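3.2 Clear plastic containers on the table

Figure 2 gives one view across the clear plastic containers, close up.

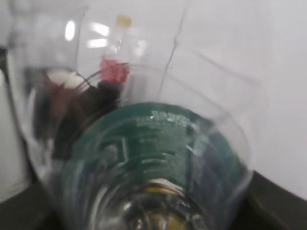

3.3 What people reach for

Clear plastic is the problem in this part of the study. Cups, tubs and bottles all stand together and the eye goes straight through one to the next. Colour does most of the work. In Figure 2 the dark green printed band on the big container, the yellow cap on the bottle behind, the red-pink label lower down. The plain tall cup on the left has nothing of the sort, only a highlight on its wall.

We had 1199 pick-up notes from the Disell and Brustell kitchens, 1000 of them usable. Rest were half filled in or unreadable. Notes taken in May, same sheet for both sites. Each sheet had room for 60 entries, wich was too many, handwriting got very small by the end.

Banded items were named by colour first ("the green one") and by use second. Plain ones by where they stood. Brustell staff moved things more, so "the one at the back" stopped being any help by lunch. Tijani (a pilot site, see 2.1) left out here, too few sheets.

Printed lettering less use than expected. White on green reads fine straight on, less so round a curve or at a steep angle. We did not test lettering size seperately. Clurkemis sorting rules were followed for lids and caps, except that caps left on bottles were entered with the bottle.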